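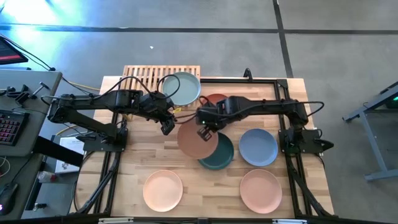 ## 4. Loading the plate rack

Right, by now you've got the rack out of its box and the slats pushed home (section 3, if you skipped ahead). Now for my favourite bit, getting the plates into it! I've been using the wooden Rivwood rack with a mixed set of Pudura plates, all different colours, and I've loaded it enough times to have opinions.

### Before you start

1. Put the rack along the far edge of the table, with the long side facing you. I used to have mine at the front and kept catching it with my sleeve.
2. Check it doesn't rock. Press down on each corner in turn, and if one lifts, go back to step 6 of section 3 and give that end slat another push.
3. Spread the plates out in front of the rack with a bit of bare wood between them where you can. The reds, greens and blues all look lovely jumbled about, but a plate sitting half on top of another is a pain to pick up cleanly. I still end up with a terracotta-brown one over a dark green one more often than I'd like.
4. Wipe the tabletop. Grit under a plate will scratch a butcher-block top, and it'll mark the underside of the glaze too.

> **Caution:** Don't slide plates across the wood to reach them. Tip one edge up, get hold of the rim, then lift. Lợi Hoàng dragged a whole stack across my old table one December and I was sanding for an entire evening.

### Putting the plates in

5. Begin with one plate and stand it at whichever end of the rack suits you. I like a pale one first (my sage-blue usually gets the job) as it shows up nicely against the slats and I can see if it's sitting squarely.
6. Hold the plate by the rim, at the top, and lower it until you feel the bottom edge settle between two slats. Let go slowly. It'll lean a little, and that's fine, they're meant to.
7. If it leans so far that the face is looking up at the ceiling, it's only caught on the top of a slat. Lift it out, turn it a touch and try again.
8. Now take the next plate from whatever's nearest the rack and work your way towards yourself, so you aren't reaching over things. In my kitchen that means the rust-red goes early and the peach and salmon-pink ones along the front wait till the end.
9. Leave one gap free between plates if you're drying them. For storage you can fill every gap.
10. Have a last look along the row from the side. Any plate touching its neighbour wants nudging upright.

**Note:** the rack takes plates up to 317 mm across. I've tried bigger, and they do go in, but the whole thing gets top-heavy and I wouldn't leave it like that overnight.

### Which order for the colours?

Entirely up to you! Ingeborg Kohlhase goes from warm to cool, so the pinks and reds run into the browns, then greens, then blues. Mine go in any old how and I tidy them up when guests are coming. If you've bought the Lâm side plates as well, keep them together at one end, or they'll disappear between the big ones.

### Taking them out again

11. Lift straight up until the bottom edge is clear of the slats, and only then bring the plate towards you. Pulling forwards first is how rims get chipped.
12. Take from alternate ends if the rack is full, which keeps the weight even.

> **Caution:** keep the rack 30 cm clear of the hob. The wood is oiled and it doesn't care for heat.

### Looking after the rack

- Oil it every few months with a thin coat of Jelville board oil. A 200 ml bottle lasts me ages.
- Wipe it off after half an hour and leave the rack standing on its end until it stops feeling tacky.
- Never put it in the dishwasher, and don't soak it either. The slats swell and you'll be fighting them the next time you want to take it apart.
- If a slat works loose, don't glue it. Spares come in a bag of two, part 96 on the list at the back, and fitting them is covered in section 6.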